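Ticket 109: right arm lags when I demo the dishes task
Opened by Amber Staniforth, 3 October 2023

Hi Sandro! Teleop feels great on the left, but the right gripper trails my hand by almost 2 seconds, so I keep overshooting (so annoying).
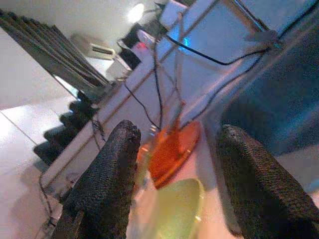 Wrist view, orange piece between the fingers

I re-paired the leader arms and tried again at the sink with the bowls and chopsticks. Same lag! I've tossed those 6 demos, I don't want it learning my wobbles.
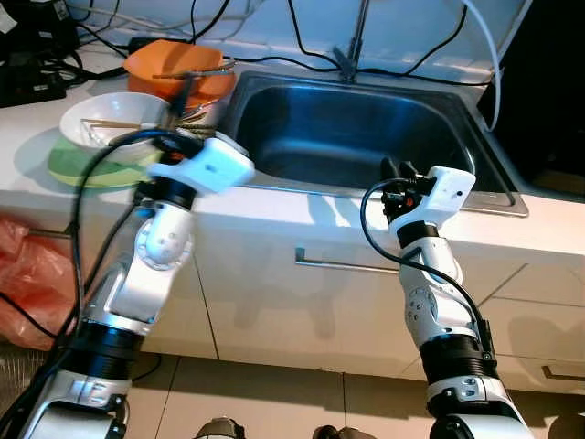
Reply from Sandro Cocco

Smoothing on the right is set to 4. Drop it to match the left and redo one slow demo for me?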